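I've been soaking and cooking dried beans and lentils from scratch for a long time, and for most of those years I did it in whatever pot was clean. Then my big stockpot finally lost its second handle (the first one went two summers ago and I just lived with it), and I figured I'd look into one of those electric bean cookers. I ended up with the Lencho, the 4-quart one, and I've had it going since December. So this is a review from somebody who has run a lot of beans through it!

First thing, the size. Four quarts sounds small if you're used to a stockpot, but a pound of dry black beans fits with room to spare. Two pounds doesn't. I tried it with pintos and ended up with starchy water creeping out from under the lid and down onto the outlet cover, and I spent a good while with a toothpick cleaning out the little groove where the base meets the body. The manual does say to stay under the fill line. I had read the manual. I thought I was special.

The controls are a dial and one button. The dial goes Soak, Simmer, Firm, Soft, Keep Warm, and the button starts it. I love this. My last kitchen gadget was a Disell rice cooker with a touch panel that wouldn't respond if your finger was even a tiny bit damp, which in a kitchen is always, so a plain clicky dial makes me happy every single time.

Now, the soak setting. It holds the water a little warmer than room temperature for six hours and then beeps. Does it work better than a bowl on the counter overnight? I think so, for chickpeas. They come out more even, with fewer of those hard little bullets you find at the bottom. For kidney beans I couldn't tell any difference, and I still boil those hard on the stove for a good ten minutes before they go in, which you should do too no matter what machine you buy.

Lentils are where I got picky. I go through a lot of them, mostly brown and green, and the thing about lentils is that the gap between done and mush is a few minutes long. The Firm setting is supposed to handle this. On my first try the greens came out perfect, a bit of bite, skins on, great for a salad with mustard and too much parsley. On my second try, same bag, same amount, they were soup. I still don't know what I did. My best guess is that I'd used hot tap water the second time and the timer doesn't adjust for it. I've used cold ever since and it hasn't gone wrong again.
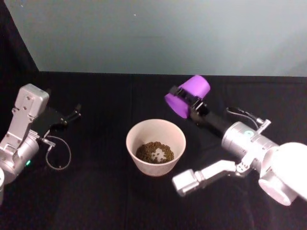
The other trick with lentils is not to trust the cup that comes in the box. It's marked in ounces on one side and "servings" on the other, and whoever decided on those servings has never fed a teenager. I weigh everything now. 300 grams of dry lentils makes dinner for my house plus one lunch, and 600 is what I do when I want to freeze some. (They freeze fine, by the way. Flat in a bag, squeeze the air out.)

Noise: there's a faint tick while it heats, and the lid rattles on Simmer if you don't seat it all the way. I run mine overnight with the kitchen door open and it doesn't bother me, but I also sleep through garbage trucks.

Cleaning is okay. The inner pot lifts out and goes in the dishwasher. The lid doesn't, and it has a rubber ring that holds on to smells like you wouldn't believe. I made one batch with a whole head of garlic and my next three batches were garlic beans whether I wanted them or not. You can buy a spare ring, and I'd get one right away and keep it for plain stuff.

I did borrow a Unier from the family across the street to compare before my return window closed. It's bigger and it heats faster, and if you cook for a crowd I'd say go for that one. But it has eleven presets and I used two, and the pot has a raised bump in the middle that makes it a pain to scoop out the last of anything. I handed it back without much regret.

One complaint I haven't seen in other reviews is the cord. It's so short! I had to move my toaster to the other side of the sink and now I keep walking to the wrong spot with bread in my hand.

I got mine at Kirnwood, the kitchen store out past the car wash, and they had it marked down a bit because the box was dented. I'd pay full price for it, though probably with some grumbling. Four stars out of five from me, and I'd bump it up if they'd add another foot of cord and put a decent measuring cup in the box. I've got black-eyed peas in there right now on Soak and they should be beeping by 9 p.m.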